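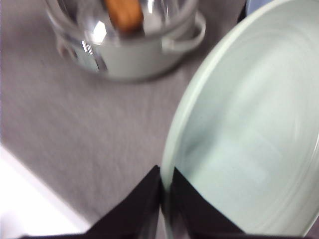 Steel pot on a gray tabletop

Rained-out game, are my tickets still good?
Martim Seixas
I bought two seats in section 428 for the Grornville home game in February and it was called in the third inning. The makeup is part of a doubleheader. Do my tickets cover both games or only the second one?

Albane Caron
Only the makeup, if it's a split doubleheader. They clear the park between games and scan everybody again. If it's a single-admission one you can stay for both. Look on the back of the ticket or in your email – it should say "rain check" with the game number.

Shahab Ranjbar
Call the box office. I waited 5 innings once and got nothing back, because by then it counted as a full game. Parking is separate too.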